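How to Plan a Long Trip by Overnight Bus

29/04/2023

I have taken a great many overnight buses over the years, some lovely and some I would rather forget, and friends keep asking me how I manage to arrive in a fit state to look at anything. So I finally sat down to write it all out, from buying the ticket to that first groggy morning on the other side.

Step 1. Look at the real distance

Start with the map, and be a little suspicious of it. My last long ride was from Fivton down to Nekton, 677 kilometers on paper, and I had cheerfully told everyone I would be there for breakfast. I got there in time for a late lunch! Mountain roads, a river crossing and a long stop in Dudix to change drivers had all been left out of my sums. Look up the arrival time on the bus company's timetable, then keep the rest of that day free anyway.

Step 2. Choose your seat

Book early enough to have a choice. I like a window seat near the middle, well away from the restroom and the door (both of them get busy at night). If you have long legs, ask which rows recline fully, as the last row often doesn't go back at all.

Step 3. Pack two bags

The big one goes underneath and you won't see it until morning. The small one stays with you, and it should hold your ticket, passport, medicine, phone charger, toothbrush, a warm sweater and thick socks. Please take the sweater seriously. I rode to Dudix one November in a thin shirt, with the air conditioning going full blast, and spent the whole night wrapped in a beach towel.

Step 4. Sort out your food

Eat a proper supper before you leave, something plain, and carry snacks that don't crumble or smell. Bananas, crackers and a little cheese do me very well. Rest stops can be wonderful, but you never know which ones will have a kitchen open at three in the morning. Keep small bills in your pocket for coffee, and save something nice for when you get in. After a night of crackers, cold fruit and a quiet table feel like a feast.

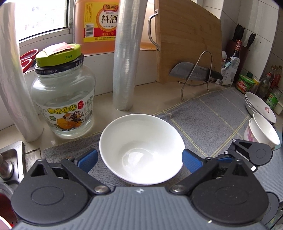
A jar with a yellow peach label and a bowl on the counter.

Step 5. Get some sleep

Set an alarm for half an hour before arrival, put the small bag's strap around your arm, and stop looking at the map. A neck pillow helps, and so do earplugs. At each stop, take note of the bus number before you step off. There may be 6 buses in a row out there, all painted the same.

Step 6. Arrive gently

Write to your guesthouse beforehand and ask if you can leave your bags early. The Dreßler in Nekton let me do this and even pointed me to a shower, bless them. Take a slow walk, drink plenty of water and save the museums for tomorrow. If you're coming back the same way, buy your return ticket before you leave the station, while you still remember which window it was.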